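Can a Robot Clean Your Room Yet?

Short answer: no. Sorry. Put your socks away.
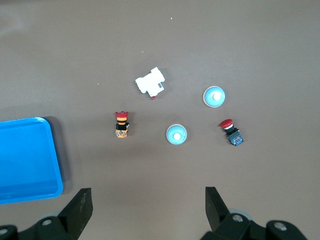
The long answer is more interesting, and you can read it while you are not putting your socks away.

Robots have been good at some jobs for a long time. In a car factory, a robot arm can weld the same spot on the same kind of door all day and never ask for a snack. But look at what makes that job easy. The door is always in the same place. It is always the same shape. Nobody's little brother has moved it.

Your bedroom is a different kind of place. So is a kitchen, and so is the back of a repair shop, where parts get dumped on a table in whatever way they feel like landing.

The trouble with picking things up

Try this. Reach for a pencil without thinking about it. Easy, right? Now think about everything you did. You spotted the pencil. You guessed how heavy it was. You turned your hand the right way, stopped at the right moment, and squeezed hard enough to hold it but not so hard that it snapped.

You spent your whole babyhood practicing that. You dropped a great deal of mashed banana along the way.

A robot has to learn it too, often with only two fingers. Put on your thickest mittens, keep your four fingers together, and pick up a coin from a table. That is what the day feels like for a robot – except you can get annoyed and take the mittens off.

Sorting buttons, slowly

One chore robots practice is sorting small parts. Think of the push buttons on big machines, like the fat red ones that mean STOP RIGHT NOW. They are a sneaky thing to sort. A round, flat button can sit nicely on its face. A button with a cap like a mushroom tips over and lies there pointing at whatever it wants. Some have stripes, and some have tiny screws on the back. The job sounds simple: pick up each one and put it in the tray.

Leidy Quispe teaches robots to do this at a small workshop called Likeretti. Her arm is named Marby. (The arm did not choose the name.) She starts by steering Marby through the job herself, over and over, so the computer has something to copy. For the button job she did it 936 times.

"By the end I was sorting buttons in my sleep," she says. "Marby wasn't. Marby was still missing the tray."

After all that practice, Marby could tidy a table of buttons in 13 minutes. Leidy's daughter, who is eight, did the same table in two and then asked what else there was to do.

So what can they do now?

Quite a bit, if you are not picky. Robot vacuums can clean a floor, as long as the floor is not covered in charging cables. Warehouse robots can carry shelves from one end of a giant building to the other. Some robot arms can fold a towel, if you have the patience to watch a towel being folded that slowly.

What they find hard is surprise. A robot that has learned to pick up one kind of cup may be puzzled by a cup with a bigger handle. Shiny things confuse its cameras. Soft things change shape when it grabs them. A sock is soft, and it is usually inside out, and its partner is missing. A sock is pretty much a robot's worst day.

Will they get better?

Yes, probably. Robots today can do things that robots could not manage when your parents were in school. People like Leidy keep giving them more practice and more kinds of objects. In September, Marby moves on to bottle caps.

Leidy says she would trust Marby with a table of buttons, if she were in the room and not in a hurry. Dishes? "Plastic ones," she says.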